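Comparing two grippers on a two-arm bench

I put the Etadari and the Hodura through the same kitchen test, and you can copy it in an afternoon. Fix your cameras first and don't touch them again! I moved one halfway through once and had to throw out 40 runs.

Put one gripper on each arm, set both to 10 percent speed, and run a few dry passes. Then bump them up to 70 and start logging. Same start pose every time, same object, same spot (I mark mine with a pencil).

I use food because it's slippery and never quite straight — a cucumber will show you a bad grip faster than any foam block. 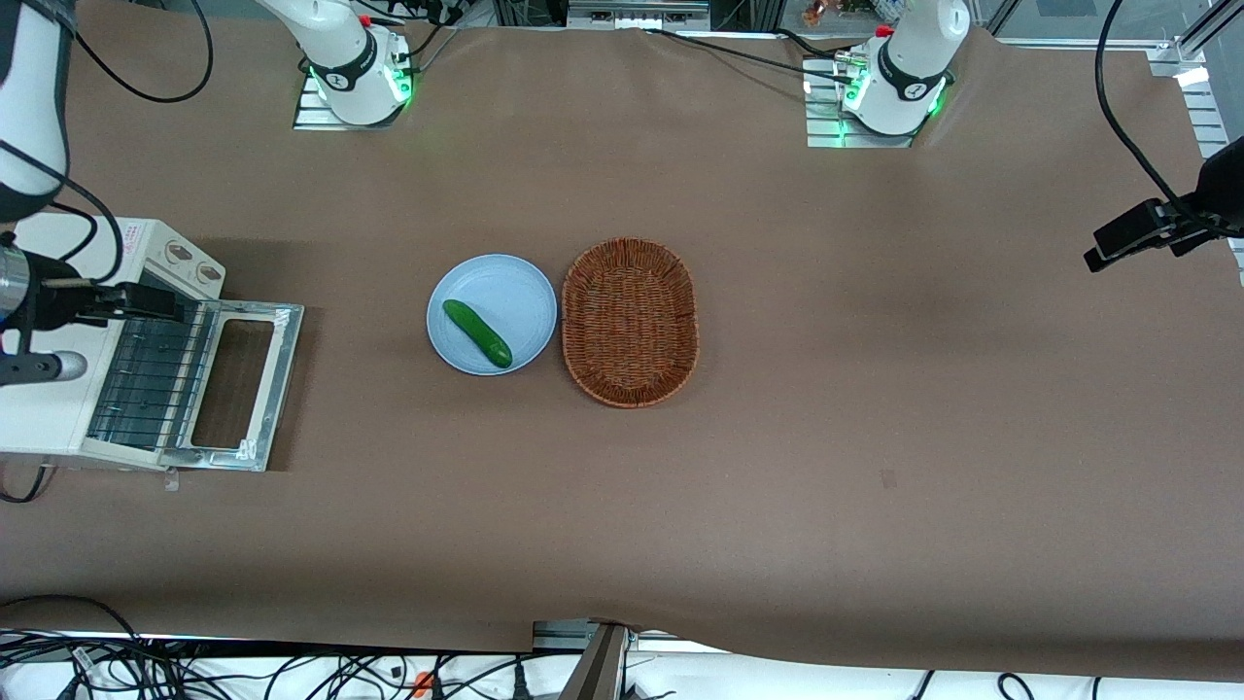 Do 64 picks per gripper, then swap them between arms and go again, so you're not really just comparing the arms. Write down every slip, even the tiny ones. I'll post my Garside numbers once I've rerun them.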